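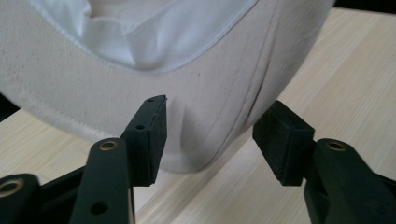

Cloth has eaten most of my summer, so let me catch you up on what changed in the Tiver grasp planner. Version 11 went out to everyone at Rondstead on September 10, 2020, and the big news is edge scoring!

The old planner was happy with any spot where the two fingers would fit. Fine for a mug, pretty bad for anything soft, where you close on a nice fat curve and the whole thing just squashes away from you. The new one looks for a seam, a fold or a free edge first, and only goes for the bulk of the item if it can't find one. I retrained it on 3,000 labeled grasps (I did 453 of those labels myself, with a lot of coffee) and the seam detector is so much calmer now – no more jumping from one stitch line to another between frames. 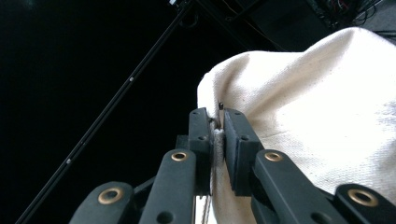 Pinching a fold at the edge of off-white canvas.

Two things still bug me. Cream fabric on pale wood gives the depth filter a hard time, so please turn the contrast setting up before you file a bug on that one. And the closing width is still a fixed number in the config file, sorry! I want it to come from the fold thickness, and there's a half-finished branch for that called Vernau if you feel brave. Ticket 312 has my notes so far. Add yours there, especially if you've been trying it on heavy cloth.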